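About Us

Ferkley Surfaces makes and refinishes worktops for laboratories, school art rooms and packing stations. The shop is on Hamance Road, in the former Sepp joinery works, and covers 759 square meters on two floors.

Our standard product is a plain white tabletop, supplied cut to size with eased edges. Custom depths are available. Each top is checked for flatness before it leaves the shop -- the limit is 2 mm over the full length -- and is wrapped on all sides for transport.

The Grondetti range, added in February, uses the same white finish on a narrower top for single workstations. Orders of 100 or more are delivered in two batches.

For daily cleaning we recommend a damp cloth and mild soap. Abrasive pads will dull the finish.
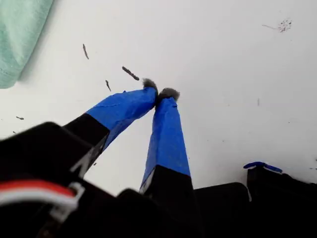
Replacement tops can be ordered by size through the shop office, open from 8 a.m.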